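Dorero Click Plank: Installation Guide
Section 4. Preparing the room and laying the first rows
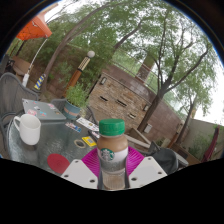 4.1 Before you open the cartons

Please read this whole section before you start to cut. It is valid for the Dorero click plank in all colors. If you have the glue-down version, go to Section 6, the steps there are different.

1. Bring the cartons into the room where the floor will be installed. Lay them flat, never on the short end. Do not stack more than 2 cartons on each other.

2. Leave the cartons closed for two full days. The room must have its normal living temperature during this time, and also during the work and after it.

3. Check the batch number on the short side of each carton. It begins with four digits, for example 3616. All cartons for one room must have the same four digits. Small differences of color between batches are normal and we cannot accept a claim for them after the planks are cut.

4. Open three cartons at the same time and mix the planks from them. In this way the pattern repeats less.

Note: Inspect every plank in daylight before you click it. A plank with a broken tongue or a chipped corner can still be used as a starting or ending piece, if you cut away the damaged part.

4.2 Checking the subfloor

The subfloor must be flat, dry and firm. Most complaints which arrive to our service desk in Jirkville have their cause here.

1. Remove old carpet, carpet pad, staples and glue remains. Old sheet vinyl can stay if it is fully bonded and has no cushion layer.

2. Put a long straightedge on the floor and turn it slowly in all directions. Mark with a pencil each place where light comes through under it.

3. Sand down the high places. Fill the low places with a cement-based leveling compound and let it dry according to the instructions on its bag.

4. On concrete, make a moisture test. Write the result on the installation record on the last page of this guide, together with the name of the person who made the test.

5. On wood subfloors, walk over the whole surface and listen. Where it squeaks, drive in a screw. The screw head must be below the surface.

6. Vacuum two times, the second time along the walls.

Caution: Sanding old floor coverings or old adhesive can release asbestos fibers. If you do not know the age of the material, do not sand it. Ask a licensed company to test it first.

4.3 Underlayment

The planks with the letter P in the article number have the underlayment already attached. Do not put a second one under them. A floor that is too soft will open at the joints.

For all other planks:

1. Roll out the Plarklow underlayment in the same direction as the planks will go, with the printed side up.

2. Put the strips edge to edge. They must not overlap.

3. Close the seams with the tape from the same package.

4. Roll out only as much as you can cover in one working day. Walking on the open underlayment makes holes in it.

4.4 Planning the rows

1. Measure the width of the room in three places, at both ends and in the middle. Use the smallest number.

2. Divide this number by the width of one plank. The remainder is the width of your last row.

3. If the last row would be narrower than half a plank, cut the first row narrower too, so that both are similar.

4. Decide from which wall you start. We recommend the longest straight wall, working from left to right with the groove side toward you.

Note: In a hallway the planks should go along the hallway, also if the rooms next to it have another direction. Use a transition profile at the door.

4.5 Laying the first three rows

1. Cut away the tongue on the long side of the first row planks, where they meet the wall. Also cut away the tongue on the short side of the very first plank.

2. Put spacers along the wall. The expansion gap is written on the carton label and must be kept at all walls, pipes, door frames and fixed cabinets.

3. Lay the first plank in the left corner. Connect the second plank on the short side by lowering it straight down, then tap it with a rubber mallet until the joint is closed.

4. Continue to the end of the row. Measure the last piece, mark it on the back side and cut it.

5. Begin the second row with the rest of the last plank, if it is at least 40 cm long. The short joints in neighboring rows must be at least this distance from each other.

6. Hold the plank of the second row at a low angle, push the tongue into the groove of the first row and lower it. There should be no visible gap. If there is one, take the plank out and clean the groove with a dry brush. Do not force it with the mallet.

7. After the third row, stretch a string along the edge from wall to wall. If the rows are not straight, correct now. After the fourth row it is much more work.

Caution: Never hit the plank directly with a steel hammer. The click profile breaks from the inside and the damage becomes visible only after some weeks.

4.6 Uneven walls and pipes

If the wall is not straight, lay the first three rows a little away from the wall, draw the line of the wall on the first row with a compass, take the row apart and cut along the line. Then push everything back to the spacers.

For heating pipes, drill a hole larger than the pipe so that the expansion gap stays all around it. Make two cuts from the hole to the edge of the plank, and glue the small piece back behind the pipe. Cover with a Bíró pipe rosette in the matching color.

4.7 Large rooms

If the installed area in one piece is larger than 150 square meters, you need an expansion profile. Put it in a doorway or another narrow place. Kitchen islands are to be installed before the floor, and the planks go around them with the gap.

Continue with Section 5, Last row and skirting boards.

Section 4 revised 27 Jun 2025. Text: Viktória Erdős. Technical check: Hywel Powell.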